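Livermont Play Library – Help Desk
Ticket: Alphabet blocks, letters rubbing off and set won't spell the name cards
Category: Toys and games / Wooden and small parts
Opened by: Maja Chmielewska
Status: Resolved, left open for comments through May

Original report

Hi all! I run the morning word table at Livermont and I have a block problem that I'd love some help with. We have the small Mugo alphabet blocks, the ones that live in the blue tub on the low shelf. The kids adore them. They get dumped out first thing and they're usually the last thing put away, and I've had four-year-olds who wouldn't look at a letter card sit there happily building their own names.

Two things are going wrong.

First, the printing on some of the faces has gone very faint. You can still read them if you tilt them to the window, but a child who is just learning what an R looks like has no chance. The red printing seems to last better than the dark on our set.

Second, we can't spell half the name cards. I pulled the cards for the 9:30 group and tried to set them all out ahead of time, and I ran out of E's before I got through the first few. I don't know if we've lost blocks or if the set was always like this.

I've been wiping them with the lemon spray from under the sink. Is that all right?

Maja

Reply from Help Desk

Hi Maja, thanks for such a clear write-up. Please stop using the lemon spray for now. It's made for counters and we've seen it lift the print on other painted toys. A barely damp cloth and a drop of dish soap is plenty, then a dry cloth right after. Don't soak them, and don't leave them to dry in a heap.

On the missing letters, could you do a full check of the tub? Tip everything out on a table, turn each block so you can see all six faces, and write down what's on them. Each block carries several letters, so a letter that seems to be missing may just be on the bottom of something. Also please look in the other tubs. Small blocks travel.

Would you tell us which name cards fail and what letter you get stuck on?

Reply from Maja

Did it! This took me a good part of nap time and I enjoyed it far more than I should have.

I found blocks in the train tub, one in the dress-up drawer inside a glove, and one behind the radiator. None in the sand tray, which surprised me. Everything is back together now.

The cards that fail, with where I get stuck:

ELLIE – runs out of L's, because one block has both the good L and the good E on it
ANNA – fine on letters, but one of the N's is so faint it looks blank
HANNAH – same N, and now I need the second A too
BENNETT – hopeless, I gave up at the second T
LEVI – works if nobody else is using the V
OTTO – works beautifully and Otto knows it

So I think you were right, and it's partly a sharing problem. The letters are there but they're stuck on the same block as other letters we need at the same time.

I've also been sorting by color to see if that helps the younger ones find things. Most of our blocks look mainly white, so a yellow one really jumps out when they're all spread around. I've started using the bright ones as the first letter of a word. "Find the yellow one, that's where we start." They love that, and it has cut down on the words being built backward.

Reply from Help Desk

Great detail, thank you. The yellow starter block is a lovely idea and we've passed it along to the other rooms.

A few suggestions based on your list:

Spell one name at a time on the shared table, then break it up before the next one. It sounds slow but the breaking up is half the fun.

For the faint faces, put a small dot sticker on them so the kids turn to a different side. Please don't redraw the letters with marker. It comes off on hands, and the redrawn letter is never quite the same shape as the printed one.

For double letters, borrow from the second tub in the Gestideck cabinet in the back hall. It should hold a spare partial set. The cabinet sticks, so lift the door a little as you pull.

Reply from Maja

The spare set was there! It was under a bag of puzzle pieces, but it was there. The blocks are the same size as ours, so they stack together without wobbling, and that matters a lot at my table. Two kids can't build a word without somebody wanting to build it upward.

I did a trial run with everything spread out on the wooden table, scattered loosely the way the kids leave it, with a short row started off on the left. That seems to be the layout that works. If I line them all up in neat rows, the kids see a finished thing and walk away. If it's a jumble with just a few blocks pulled into line, they want to keep going.
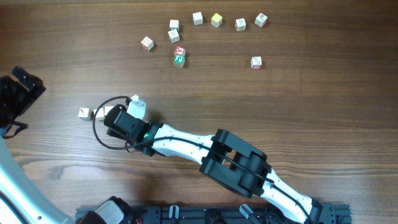
How do I put the letters in order without taking the fun out of it for the younger kids?

Start the word yourself with a letter or two, leave a gap beside them, and let the child hunt for what comes next. With the youngest ones, stick to the first letter of their own name and let the rest of the blocks be towers.

Reply from Help Desk

Glad the spare set turned up. Since you now have two sets in one tub, would you mark the spares somehow so they can be split again if another room asks? A pencil tick in the corner of one face is enough.

Can you also confirm whether the faint print has gotten any worse since you switched from the spray to soap?

Reply from Maja

Ticks are done. I put them on the faces that were already the faintest so we don't lose a good letter.

The print looks the same to me as it did when I opened the ticket, so I'm hopeful. I took a close-up of the worst N and I'll compare again at the end of May. I also moved the tub off the windowsill, where it had been sitting in full sun every afternoon. I can't say for sure that was part of the problem, but the faces on top of the pile always did seem paler than the ones underneath.

Results from the word table with both sets in:

ELLIE – works
ANNA – works, both N's readable
HANNAH – works
BENNETT – still short one T, we used an upside-down L and he was very polite about it
LEVI – works, no waiting
OTTO – works, and he has moved on to spelling it in a tower

The tower thing is new and it's wonderful. One child put an A on top of another block and announced it was "A on the roof," and now everybody wants a letter on the roof. I've been asking them what sound the roof makes. We got up to 11 different roof sounds in one sitting before snack!

One question. A grandparent asked if we could lend the set out over the weekend. Is that allowed with small parts?

Reply from Help Desk

Lending is fine for homes where the youngest child is over three. Fill in the pink slip, write the number of blocks on it, and check them back in against the slip. Send a drawstring bag, not the tub, as the tub lid pops off in cars.

For the missing T, we've added it to the replacement order with Climgate. They sell single letters for this line. If you notice any others you're short of, add them here before we send it off.

Reply from Maja

Oh, perfect. Could I add a second W and a J, please? The J we have is one of the very faint ones, and we have a Jonah and a Josie starting soon. And if they do vowels separately, any extra E would be put to work the same day.

I'd also like to write up the cleaning steps for the shelf so the afternoon people don't reach for the lemon spray. Here's my draft, please fix anything that's wrong:

Wipe with a soft cloth, barely damp, one drop of dish soap.
Dry each block with a second cloth.
Spread out on a towel, not touching, until fully dry.
Check under the radiator.
Back in the tub, lid on, away from the window.

Reply from Help Desk

Draft looks good, go ahead and tape it up. Only change: make it a towel that doesn't shed. The fluff from the brown ones gets into the carved edges and it's a pain to pick out.

T, W, J and an extra E are all on the order. We'll mark this resolved and leave it open for your end of May print check.

Reply from Maja

Will do! Using the gray towels. Bennett has been told about the T and has asked me twice this morning if it's here yet.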